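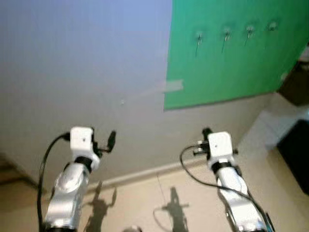
The woman who looks after backdrops at Clisgate would like it known that she did not choose the green. It came with the lease, folded into a square in the bottom of a closet, and had been there long enough to have opinions.

"You could have cut cheese with the creases," she says. "I hung it up that afternoon thinking the weight would pull them out. Then I went home feeling very good about myself."

By the next morning it was on the tile. This was in May, her first month, and she has been hanging sheets on walls ever since, in the studio's back room and in other people's. She is now the person the rest of the building comes to when something flat needs to stay up. She didn't apply for that either.

We meet in the hallway outside room 14, because the only two chairs are in the hallway. She has brought a roll of gray tape and keeps it on her wrist like a bracelet for the whole conversation, turning it when she is thinking.

I ask what people get wrong first.

"They start with the tape," she says. "They tape the top, they tape the sides, they step back, and it looks great for as long as it takes to go get coffee. Tape is for corners. Tape is for telling the bottom of the sheet where to be. You can't ask it to carry the whole thing."

What carries it, in her system, is metal clips. She likes them small and in a row along the top, level with each other, and she will take the whole sheet down if one of them is off. The spacing she does by eye. Pressed on this, she admits there is a stick with pencil marks on it, kept behind the door, and that the eye is mostly for reading the stick.

She tried larger clips once, a pack sold under the name Kastus, and still speaks of them the way other people speak of a bad landlord. "They had a grip like a snapping turtle. Lovely on the first day. Then you look at your cloth and it's got bite marks." The leftover Kastus clips now hold chip bags shut in the kitchen, where she says they have found their level.

The walls are a longer subject. The ones at Clisgate are a pale gray that she calls white when she is in a hurry and "landlord" when she isn't. They were painted with something called Rarar, chosen by whoever had the place before, and she has strong feelings about how it behaves under adhesive.

"It lets go," she says. "You pull the tape off slow, you do everything your mother taught you, and a little strip of wall comes along to keep it company. I have a can of the stuff for touch-ups. I've touched up so much that there are places where I think the paint is structural."

I wonder aloud whether a painted wall would save her the trouble. Plenty of studios paint the green straight on. She turns the tape a full circle before answering.

"We got a quote. Bjarnason came out, two guys, very polite, and they measured everything including the closet. It was 407 dollars for the wall and 421 if we wanted the bit around the corner. And I thought, for fourteen dollars, who says no to the corner?" She pauses. "Then I thought, the wall has to go back to gray when we leave. So that's the same bill again, plus me crying. I said we'd stay with the sheet."

She does not regret it, or not on most days. A sheet can come down. It can be shifted over when somebody wants the plain wall, and it can be washed, although she has done that only once and describes the color of the water with more affection than I expected.

The wrinkles are what people complain about. She has a steamer, and she uses it, and she has made a kind of peace with what is left. Her rule is to worry about the middle and forgive the edges. Anyone who complains about a wrinkle near the edge is invited to come in at seven in the morning and steam it personally. So far the mornings have been quiet.

The lower corners she calls "the liars," because they look fine right up until the heat comes on. A sheet that is only held at the top will drift, and a door opening down the hall is enough to set it going. Her fix is one strip of tape laid well past the cloth and onto bare wall, pressed down hard with the side of a fist. Short pieces are a false economy. "Give it something to hold on to," she says. "You wouldn't hang off a cliff by your fingernails. Well, you might. I don't know your life."

And shadows? The tile in the studio is beige, and anything that stands in front of the wall throws a dark shape across it.

"That's lighting," she says happily. "That's upstairs. I do cloth."

Before I go she offers to look at a map I have had trouble with at home, a big one, curling off the wall of my kitchen. I describe the situation. She asks what is holding it up. I tell her it's tape, on all four sides.

She closes her eyes for a second, then slides the roll off her wrist and puts it in her pocket, where I can't get at it.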